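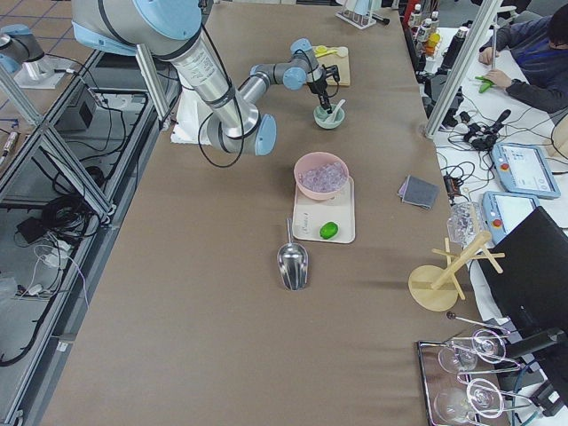

How much ice do you need out for a self-serve lemonade table?
One bowl at a time, with the rest kept in the freezer and brought out when the bowl gets low.

Pillbridge Kitchen Talk > Parties > Drinks table for 70, sanity check

pegtop_6
Hosting 70 people in January. The Alolia party guide says one pretty bowl of ice on a tray with a scoop, citrus on a board, spoon bowl next to it. I don't buy it. One bowl is gone in six minutes. Has anybody run it this way?

dullknife
I have, and the ice was fine. My complaint is the board. Sliced lemon runs everywhere, and those boards with a metal handle on the side take up twice the room. Slice in the kitchen, bring out a dish.

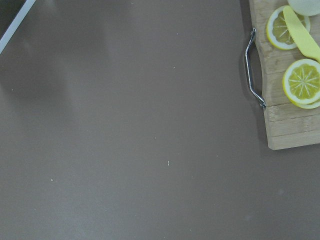
Reply 2: halfpint
Disagree. People like seeing lemon slices on a board. Wipe it once an hour. What bugs me is the scoop lying straight on the table. Why own a tray if the scoop lives next to it?

pegtop_6
Because the bowl and a lime fill the tray?

halfpint
Then lose the lime. It's one whole lime. Who is drinking that?

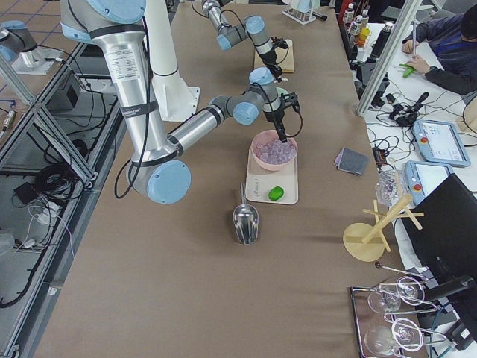

Reply 5: sproket_mom
I'd worry more about the wine glasses. Laid on their sides in a metal tray they look tidy until somebody bumps the table. And a mug tree for a cold drinks party? Sproģis sells theirs as a "glass dryer" and I'm still not sold. Stand the cups upside down on a towel.

dullknife
Mine has held glasses for six years. No breaks.

sproket_mom
With 70 guests?

dullknife
OK, no. Family only.
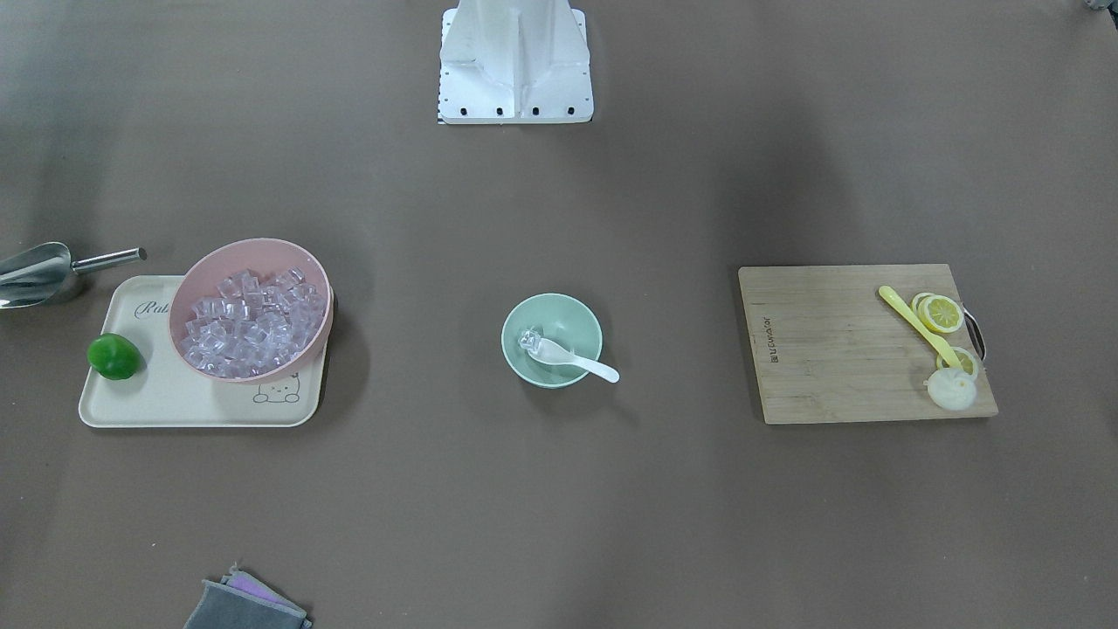

Reply 8: pegtop_6
Going with the pink bowl on the bear tray, two bags in the freezer, scoop on a saucer. Lime stays. Skipping the Jimine ice bucket everyone pushes, I don't believe those reviews, all 2,000 of them.

halfpint
Two bags won't do it. Get four.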